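Last updated: Monday, April 15, 2019

Ticket: White desk, marks on top that come back
Opened by: Xiaoqing Zheng
Handled by: Brian Magesa
Priority: Low (Xiaoqing says high)
Status: Closed, grudgingly

Original report from Xiaoqing:

The white desk by the brick wall has gone smeary again. I wipe it, it looks lovely, I go and make tea, and when I come back with the light on it there are great swooping arcs all over the top as if someone has been ice skating. There is also grit. The grit is orange. I have wiped it with the spray, without the spray, and with the spray while swearing. Please advise.

Brian, first reply:

Thanks for this. Orange grit next to a brick wall is a puzzle I think we can crack between us. The arcs are more interesting. Could you tell me (a) which spray, (b) which cloth, (c) whether you take everything off the desk first or steer round it?

Xiaoqing:

(a) The Tarnent one in the cupboard. (b) A cloth. (c) I steer.

Brian:

"A cloth" is doing a lot of work there. We have up to 11 of them in the bucket under the sink and they have led very different lives. One was used on the bicycle.

Xiaoqing:

Blue.

Log, first attempt. Brian.

Went and looked. Ran a finger across the top and it dragged, a bit like a kitchen cupboard door above a cooker. So there's a film on it, and every wipe pushes the film into a new pattern. The Tarnent label says one squirt per square metre, then buff. I asked Xiaoqing to show me one squirt. She showed me 8.

Washed the top with warm water and a drop of washing-up liquid, then plain water, then a dry cloth. Left it looking very respectable. Told everybody it was fixed, which was a mistake I've made before on other tickets and expect to make again.

Log, next morning. Brian.

Arcs are back. Fewer, but definitely arcs. Grit is back too, in a neat line along the wall side. Priit Dambrauskienė came past and said it was the humidity. Priit says this about the printer as well.

Reopened the ticket. Changed the cloth for a clean blue one and asked for the desk to be left otherwise exactly as it was, flowers included, so we'd be changing one thing at a time like grown-ups.

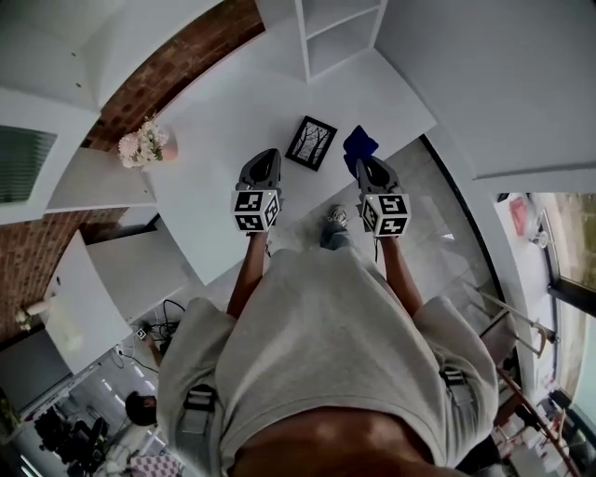
Upstairs room, December

The dark blue cloth is in play and the tree picture is still lying on the desk with its vase of flowers for company. I'm putting that down as finding number one. Anything that stays put gets wiped round, and a wipe that goes round a thing has to be a curve. There are our ice skates. Xiaoqing's view is that the picture looks nice there. It does look nice there. It's a good black-and-white of some bare trees and I have nothing against it, but it belongs on a hook.

Finding number two is the cloth. It had been through the wash with fabric softener, courtesy of Urmas Kalniņš, who likes things to smell of meadows. Softener leaves a coating on the cloth, the cloth leaves it on the desk, and the desk then shows it to anyone standing near the window at the wrong time of day. I rinsed one blue cloth three times in hot water and the difference was plain even to Priit.

Finding number three, the grit. Rubbed the brick at desk height with the back of my hand and came away with an orange hand. It's shedding a little, as bare brick does, and every time someone shoves the desk back against it a bit more comes off. Brushed the wall down with a soft brush, hoovered the bricks and then the floor tiles, and only then went anywhere near the desk. Top to bottom. My grandmother could have told us this for nothing.

Valdis Paulauskas, comment:

Can we not just seal the wall? Lefèvre do a clear one. I've priced it at 300 for the lot, including someone to put it on.

Brian:

We could. Or we could pull the desk out by the width of a thumb and spend the 300 on nearly anything else.

Valdis:

My thumb or yours?

Brian:

Any thumb, Valdis.

What to do from now on (pinned at Xiaoqing's request, so that I stop explaining it in the corridor):

Take everything off. Picture, flowers, the little white ornament on the lower section, all of it. The shelves behind are empty, so put things there while you work.

Brush the brick lightly if it has been a while. Dry brush, no water.

Damp cloth first, plain water, straight strokes from the wall towards you. Fold the cloth to a clean side when it looks grubby. A scrunched-up cloth only touches the desk in a few places and misses the rest, so lay it flat under your hand.

One squirt of Tarnent. One. Spray the cloth and leave the desk out of it.

Dry cloth to finish, same direction.

Wipe the bottom of the vase before it goes back. It leaves a ring otherwise, and I'm not opening a second ticket.

Cloths for the desk live in the Murkosix tub now, lid on. They are washed without softener. Urmas has been told and is grieving.

Xiaoqing, follow-up:

Done it your way for a fortnight. No arcs. Small amount of grit, wall side, much less than before. The picture went on a hook for two days and then I put it back on the desk, but I lift it when I wipe.

Brian:

Accepted. Closing this one.

Priit, comment added after closing:

It has also been a lot less humid.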